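Train canceled halfway, put on a replacement bus, missed the last connection. Can I claim the hotel?

Posted in Rail and Bus Travel

windowseat_please
Hi all, first post, and I'm so glad I found this place! Last month I was on the evening train from Clulura to Nillen when it stopped one station short and everybody was told to get off. There must have been roughly 500 of us on the platform. Staff said buses were coming. The first one showed up after 50 minutes and filled right away, and I got on the third. By the time we reached Nillen the last local had gone, so I paid for a hotel and went home in the morning.

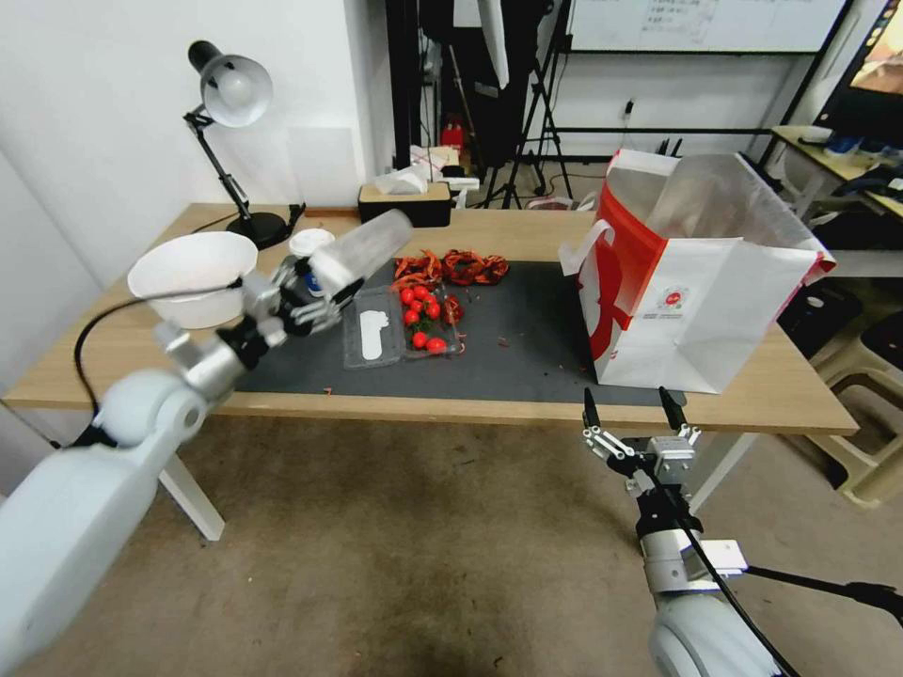 I bought the whole trip as one ticket in the Nustuneo app, but the bus part was run by a company called Zacharopoulos. The railroad's web form only asks about the train. Nustuneo says to ask the railroad. Do I claim the delay, the hotel, or both? And does it matter that the bus wasn't theirs? I have the hotel receipt and a photo of the departure board, but I didn't get anything in writing from the staff.

timetable_fan
Oh, you are in a much better spot than you think! The big thing is the single ticket. If the app sold it as one trip with one booking number, you have a good case for treating the missed local as part of the same delay. Start with the railroad, whoever was driving the bus. They ordered those buses, and Zacharopoulos was working for them that night.

Claim both, and do it as two requests. The delay one goes through the normal form. Put in the time you finally got to your last stop, not the time the bus pulled into Nillen (so many people get this wrong and end up with the lower payment!). The hotel goes in as an expense claim, by letter or by the contact form with the receipt attached.
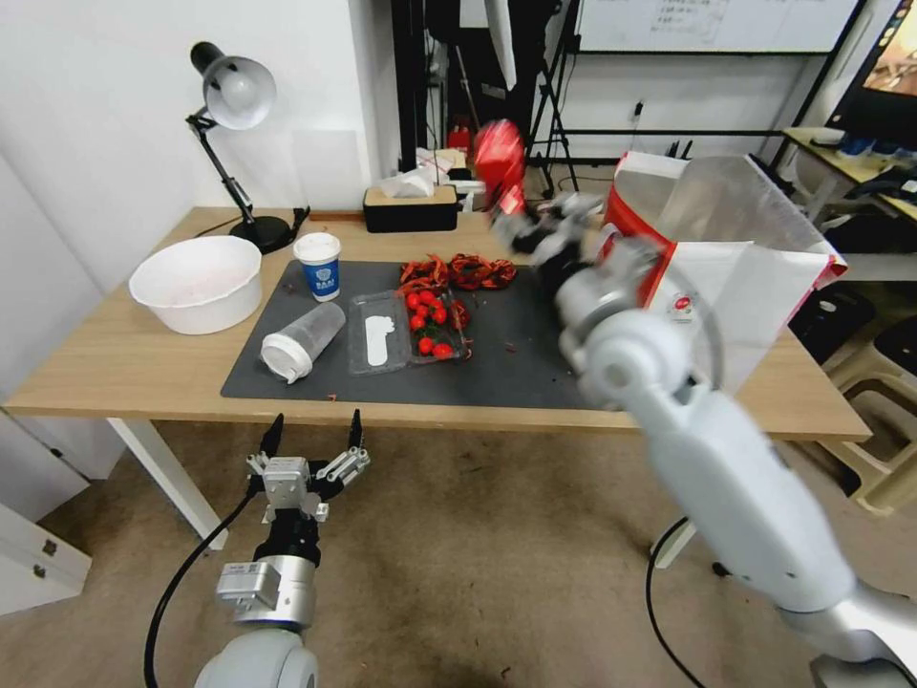

Your board photo is great. Check that it still has the time saved with it, and send the original file if they'll take it. For the missing paperwork, write down the train number, the station where you were put off and which bus you took. They keep a log of these nights. When I did mine I quoted the train, 3743, in the very first line and had a reply in 13 days, which felt like winning the lottery.

Read the conditions for the hotel part before you send it. Some railroads want you to ask staff first, and if nobody was at the desk when you got in, say so plainly.
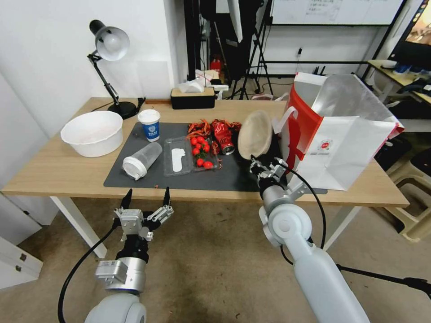 One more thing, don't accept a voucher if you'd like cash! They may offer the voucher first. You can write back and politely ask for the money to go to your card.

sleepyonthebus
same thing happened to me, i just called. took forever but they paid the hotel, not the taxi. good luck!!

platform_nine_regular
Agree with nearly all of the above, and I love how clearly it's laid out. I'd add that you should keep copying Nustuneo on everything. They hold the booking record, and a railroad that claims it can't find your ticket tends to find it quickly once the seller is on the email.
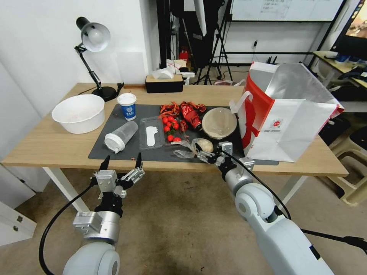 Replacement buses are worth planning for too if you ride that line in the evening. I keep the train number and the booking code on a piece of paper in my coat, plus a charger, since my phone always dies on exactly those nights. And bring food! The kiosk at Clulura shuts early. Cherry tomatoes like the ones piled up on the mat next to that shallow clear tray are my standard travel snack: no knife, no crumbs, easy to share with whoever is stuck beside you.

Also, ask on the bus if anyone else is going on to the same local. If several of you turn up at the desk together, the staff may be able to set up a shared taxi, and then there's no hotel to claim at all. Let us know what they say!

windowseat_please
Thank you all so much! Both claims went in tonight, train number in the first line. I'll come back and post the result.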